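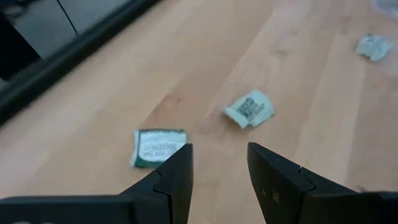 Small packets on a wooden tabletop. Photo: Fendov

Fendov Questions "Home Compostable" Claims on Single-Serve Packets

Trade buyers should ask for test results before paying extra, says packaging consultancy

The word "compostable" now turns up on sauce, sugar, tea and seasoning packets sold to cafes and caterers across the region, usually with a higher price attached. Fendov, an independent packaging consultancy, today published a review of the paperwork behind those claims and found much of it thin.

The review, titled Small Print, looked at 48 single-serve packet lines offered to food service buyers as suitable for home composting. Fendov wrote to each supplier and asked for the full test report. Only three sent one that covered the finished packet, including its inks, inner coating and seal. The others sent a report on the base paper alone, sent a sales brochure, or did not reply.

"A certificate for the paper tells you about the paper," said Tamara Moroz, lead author of the review. "Buyers are being asked to pay for a claim about the whole packet, and when we asked to see the evidence, most suppliers changed the subject."

Fendov does not say the packets fail to break down. Some of them may do so perfectly well. Its complaint is that a buyer has no way to tell, and that the wording on offer sheets often leaves out the conditions a test was run under. A packet that breaks down in a heated industrial plant may sit in a cool backyard heap for a long time - and few cafe customers have access to either.

The firm also surveyed 110 cafe and canteen managers. Of these, 80 said they had never asked a supplier for a test report. Several told Fendov they assumed somebody further up the chain had checked.

"I would like to be wrong about this," said Bastien Pichon, who ran the survey. "If a supplier has a report on the finished product, we will read it and correct our table. So far the offers to talk have been more common than the documents."

Fendov is also doubtful about plans for a new voluntary logo for the sector. A logo without published test data, the review argues, would give buyers one more thing to take on trust.

Small Print is free to read on the Fendov website, along with a one-page letter that buyers can send to suppliers. An updated table will be published in June.

Press contact: Roksolana Dovhaniuk, Fendov press office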